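Comprei a minha última máquina de lavar roupa em segunda mão e, como já me pediram três vezes que contasse como fiz, fica aqui tudo escrito. Não sou técnica, atenção! Sou só uma pessoa que se recusou a pagar o preço de uma nova e que leu demasiados anúncios à noite.

## Antes de abrir os anúncios

Mede o sítio. Mede mesmo, com fita, e não te esqueças da porta da cozinha e do corredor (eu esqueci-me do corredor e tivemos de tirar uma porta das dobradiças). Aponta a largura, a altura por baixo da bancada e a profundidade, e deixa uma folga atrás para as mangueiras não ficarem vincadas.

Depois decide quanto queres gastar no total, já com transporte. O meu limite eram 200 euros e a Purel que acabei por trazer estava anunciada na Plusonside precisamente por esse valor. Na loja Borkent, o modelo novo mais parecido custava 335, e com entrega à parte. 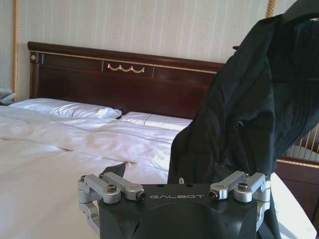
Que idade deve ter, no máximo, uma máquina usada?

Eu não passo dos seis anos, e mesmo nessa idade só compro se a marca ainda vender peças. Procura o número de série na etiqueta, que costuma estar no aro da porta ou atrás, e liga para a assistência a perguntar o ano de fabrico. Demora cinco minutos. O vendedor que te diz "tem dois anitos" pode estar de boa-fé e enganado, sobretudo se já a comprou usada.

## O que perguntar ao vendedor

Mando sempre a mesma mensagem, quase copiada e colada:

- Porque é que a está a vender?
- Está ligada neste momento? Posso vê-la a trabalhar?
- Já foi reparada? O que foi trocado?
- Tem a fatura ou o manual?
- Em que andar está e há elevador?

A segunda pergunta é a que separa os anúncios bons dos outros. Se a máquina já está na garagem, desligada, "mas funcionava perfeitamente", eu ofereço muito menos ou passo à frente. Fui uma vez ver uma dessas num domingo, do outro lado da cidade, e voltei de mãos a abanar.

## O teste em casa do vendedor

Leva uma toalha velha, uma lanterna e um nível de bolha (há aplicações de telemóvel que servem). Combina com tempo, para ninguém estar a olhar para o relógio.

1. **Borracha da porta.** Puxa-a com os dedos e espreita as dobras. Bolor limpa-se, rasgões não. Uma borracha nova custou-me 25 euros numa máquina anterior, sem contar com a tarde perdida a montá-la.
2. **Tambor.** Com a máquina desligada, empurra a parte de cima do tambor para dentro e para cima. Um bocadinho de balanço nas molas é normal. Se sentires folga no eixo, ou ouvires uma pancada metálica, os rolamentos estão a despedir-se.
3. **Filtro.** Pede para o abrir, com a toalha por baixo! Moedas e ganchos de cabelo há sempre. Se nem roda, é sinal de que ninguém lhe mexe há muito.
4. **Programa curto.** Põe a toalha lá dentro e escolhe o mais rápido. Ouve a água a entrar, vê se o tambor roda para os dois lados e passa a lanterna por baixo à procura de pingos.
5. **Centrifugação.** É aqui que se ouve tudo. Um zumbido que sobe é bom. Um ruído de avião a levantar voo – aquele mesmo, que faz parar a conversa – costuma querer dizer rolamentos. 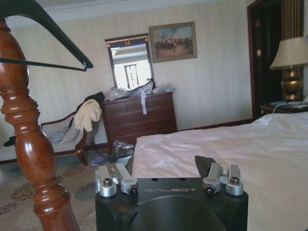
*Coluna de cama em madeira torneada e roupa de cama branca.*

Foi o Gediminas Zariņš, da oficina Tamošiūnaitė, quem me ensinou o truque do tambor, ao telefone e com muita paciência. Também me disse para cheirar a máquina depois do programa. Cheiro a mofo resolve-se com uma lavagem vazia a alta temperatura; cheiro a queimado é para agradecer e ir embora.

## Transporte

Uma máquina de carga frontal viaja de pé e, se possível, com os parafusos de transporte postos atrás. Se o vendedor já não os tem (quase ninguém tem), procura-os pelo modelo antes de ires buscá-la, ou pelo menos prende bem a máquina e conduz devagar. Escoa a água que sobrou pelo filtro e fecha as pontas das mangueiras com um saco e um elástico.

E leva alguém contigo. São precisas duas pessoas e um carrinho com cintas. A Laimutë não, desculpem, a Laimutė Kuusk (ela zanga-se com os acentos) emprestou-me o dela e ainda pegou no lado mais pesado.

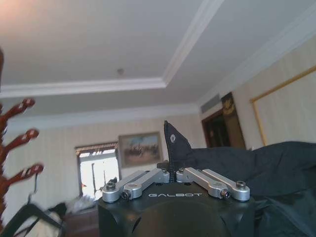
## Instalar e fazer a primeira lavagem

Tira os parafusos de transporte antes de ligar seja o que for. Usa uma mangueira de entrada nova, são baratas e a velha já foi dobrada sabe-se lá quantas vezes. Nivela os pés até o aparelho não abanar quando carregas nos cantos e aperta as contraporcas.

A primeira lavagem faz-se vazia, no programa mais quente. Fica por perto e vai passando a mão pelas ligações à procura de humidade. Repete a inspeção no dia seguinte, depois de uma carga a sério, e guarda os parafusos de transporte num saco colado com fita à parte de trás da máquina.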